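Play Table Gallery: Cubes, Plate and Grid

The Vusia Learning Center at Stilavbridge
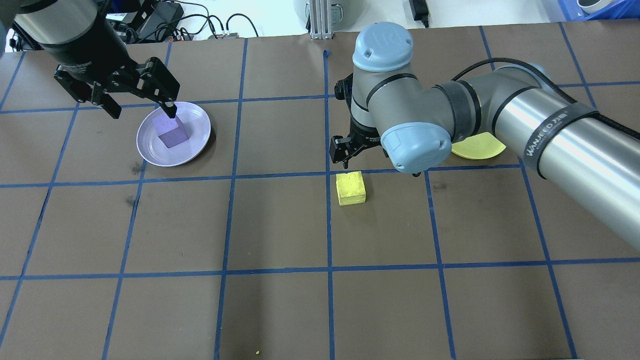
The grid table, with the purple cube on the white plate and the yellow cube on the brown paper beside a blue line.

The grid table is one of the activity surfaces kept in the Liang Room on the ground floor of the Center. It was introduced in November as part of the Zelemora program on sorting and placing, and it remains in regular use. This page presents the table and its materials, with notes for educators who wish to prepare a similar surface in their own rooms.

The surface
Dark brown paper is laid over the tabletop and marked with blue tape. The lines form cells that serve as places to put things, and they give visitors a simple way to talk about position: on the line, next to the line, in the next cell over. Paper was chosen over a printed mat so that the layout can be changed between sessions. A fresh sheet takes nearly 20 minutes to lay and tape.

The plate
A round white plate with a raised rim serves as the target for most activities. It may be set within a cell or across a line, as the activity requires. The pale surface makes a colored cube easy to find against the dark paper, and a purple cube will even lend a little of its color to the inside of the plate.

The cubes
The cubes are foam. They are light and quiet when dropped, and the colors are strong enough to be named from across the room. Purple and yellow are often used together for first exercises — one cube on the plate, one on the paper — before other colors are added. Cubes with mottled or worn faces are kept in use as long as they hold their shape.

Using the table
Groups are limited to six at a time. Educators are asked to return all cubes to the tray at the close of each session and to report lifted tape at the front desk. Food and drink are not permitted in the Liang Room.

Further information
The complete list of table materials is held under catalog number 816 and may be consulted at the reading desk. Requests to borrow a set should be made to the Stilavbridge office before noon. Loans are made for a period of 20 days and may be renewed once.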